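Refitting the fingers on the little gripper

So I finally gave in and redid the fingers on the hand gripper, the one I've been calling Oner since April. It had been closing crooked for weeks and I kept telling myself it was fine (it was not fine, it dropped my good mug).

The trouble was on the left side. Every time I squeezed the handle the left pad came in a hair ahead of the right one, so anything thin got twisted before it got gripped. I took both fingers off, cleaned the dust out of the joints with an old toothbrush, and put everything back with new screws. My log says 217 squeezes since the last time I touched it, so I guess it had earned some attention!

One thing I'd do differently: go easy on the threaded inserts. I leaned on the screwdriver way too hard last time and had to melt a new one in, and my whole kitchen smelled like hot plastic until bedtime. Now I turn until it just bites, then a tiny bit more, and stop. 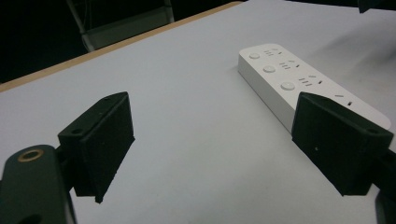 Both fingers over the table, with the power strip between them. The bottom rim on the left one is still a bit ragged.

I know, I know, I should file that rim. Saeed Salehi told me to sand it flat before it snags on something, and he's probably right, but the pads are what do the holding and I wanted to get on with the alignment. For that I close the gripper slowly on a strip of cardboard and watch whether it swings to one side. Loosen, nudge, tighten, try again. It took me 43 minutes and one cold cup of coffee.

Next up is the handle spring, which squeaks. I'm going to try for over 1000 squeezes before I open it up again, and I've started a fresh page in the log for it.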